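**Reading level: Years 5 and 6. Words in bold are in the word list near the end.**

# Why Are Some Things Shiny and Others Dull?

Text by Kiyoshi Kudo, checked by Wakana Kudo

Light travels in straight lines until it meets something. When it meets a surface, some of it may bounce off, some may be soaked up, and some may pass through. The part that bounces off is called **reflected** light. You see a brick, a spoon or a dog when light from it enters your eye. Most things don't make their own light, so what reaches your eye has come from the Sun or a lamp and been reflected.

## The rule of reflection

Roll a tennis ball straight at a flat wall and it comes straight back. Roll it at a slant from the left and it leaves at the same slant towards the right. Light follows the same rule. The angle at which it arrives is equal to the angle at which it leaves.

Scientists measure both angles from an imaginary line that sticks straight out of the surface. This line is called the **normal**. Light that arrives 30 degrees from the normal leaves 30 degrees from the normal, on the other side.

## Smooth surfaces

A mirror is very flat, even when you look at it closely. Rays of light that arrive side by side all meet the surface at the same angle, so they all leave at the same angle. They stay in order. Your eye receives them in the same arrangement they started in, and you see a picture of whatever is in front of the mirror. This is **specular** reflection.

Still water does it too. On a calm morning at Lake Lenach the hills on the far shore appear upside down in the water. When the wind gets up, the surface tilts in thousands of places at once and the upside-down hills break into streaks.

## Rough surfaces

Paper looks flat. Under a microscope it is a tangle of fibres, with bumps and hollows in every direction. Each ray still obeys the rule, but each one meets a bit of surface that tilts a different way, so the rays leave in all directions. This is **diffuse** reflection. It is the reason you can read a page from either side of the desk without moving the lamp.

How small do bumps have to be before a surface counts as smooth? The answer depends on the **wavelength** of light. Blue light has a wavelength of 470 nanometres, for instance, and one kind of red light has a wavelength of 649 nanometres. A nanometre is a millionth of a millimetre. If the bumps are much smaller than the wavelength, light behaves as if they weren't there. If they are larger, the light is scattered.

Polishing is the job of making bumps smaller. A stone cutter starts with a coarse grit that leaves deep scratches, then changes to a finer grit that leaves shallower ones, and keeps going. The scratches never vanish completely — they only become too small to matter.

## Where does the colour go?

Paint, plastic and glazed pottery reflect light in two steps. A small share bounces straight off the top. The rest goes a short way in, hits tiny coloured grains called **pigment**, and comes back out scattered. The first share has the colour of the lamp or the sky. The second share has the colour of the paint.

Look at a red apple beside a window. Most of it is red, but it has a pale patch where it reflects the window. The patch is pale because that light never reached the red part of the skin.

Metals are different. Light hardly gets into a metal at all, so nearly everything that comes back comes from the very top. Gold and copper reflect red and yellow light better than blue, and their highlights are tinted. Silver and aluminium reflect all the colours almost equally.

## Try it: foil test

You will need:

- a piece of aluminium foil the size of this page
- a torch
- a dark room

1. Lay the foil flat on a table, shiny side up.
2. Shine the torch on it at a slant. Find the place where you must put your head to see the bright spot.
3. Scrunch the foil into a loose ball, then open it out again. Don't smooth it.
4. Shine the torch from the same place as before. Move your head and record where you see bright spots.

The foil is made of the same metal in step 4 as it was in step 2. Only its shape has changed. Do not point the torch at anyone's eyes.

## Word list

**Diffuse:** spread out in many directions.
**Normal:** a line at right angles to a surface.
**Pigment:** fine grains that give a material its colour.
**Reflected:** bounced off a surface.
**Specular:** like a mirror.
**Wavelength:** the distance from one wave peak to the next.

## Gloss and matte at home

Gloss is the name for how much mirror-like reflection a surface gives, and makers of paint and tiles measure it with an instrument called a gloss meter. A matte surface gives a low reading and a polished one gives a high reading. Colour is a separate matter, so white things can be glossy and black things can be matte. A kitchen is a good place to compare. The countertop in the photo is white and glossy, and the two rounded black parts don't look alike: the left one has a bluish sheen from the window-side light, while the right one looks darker and more matte. Small metal parts such as the silver screws are worth a look as well.

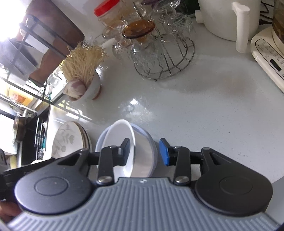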